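Filed under: Reviews / Robot Learning / Manipulation

We use cookies to remember your preferences and count visits. Manage settings | Accept all

Review: Tirnetti, two-arm retrieval policy

Read the Tirnetti write-up twice, then ran the released weights on our own arms for most of August. Quick notes, will tidy later.

What it is: one policy for both arms, wrist views plus a head view. No scripted grasp poses. The authors added a "wait and re-look" step before contact with anything clear or shiny. That's the part worth reading the paper for.

Good stuff. Fine-tuning needed 200 demos on our side, nothing exotic. Re-look step really does help with glass lids, far fewer blind jabs than the Brundis baseline we had before. Recovery after a bad approach is calm, it backs off and trys again.

Less good. Slow. Reflections still fool it. Bottles held sideways are fine, upright placing into a wire basket much weaker, and the paper skips over that in one sentence. Config file is a mess, 954 lines and 2 of the defaults are wrong (check the gripper force limit first!!). Docs assume you already know Inance's logging format. We didnt.

Would I use it again? Yes for anything behind or under glass. For open shelves I'd stay with Brundis.

Score: 6 out of 10, maybe more once the config gets fixed. 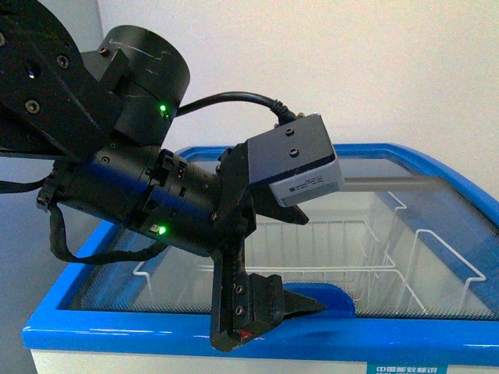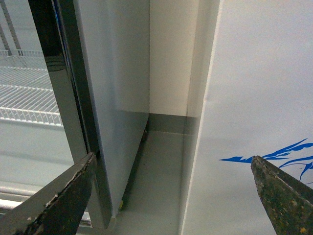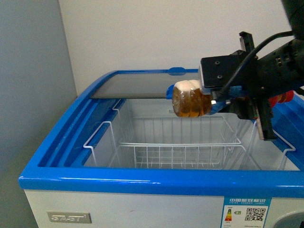
Posted 2024-09-14 by Aranka Vass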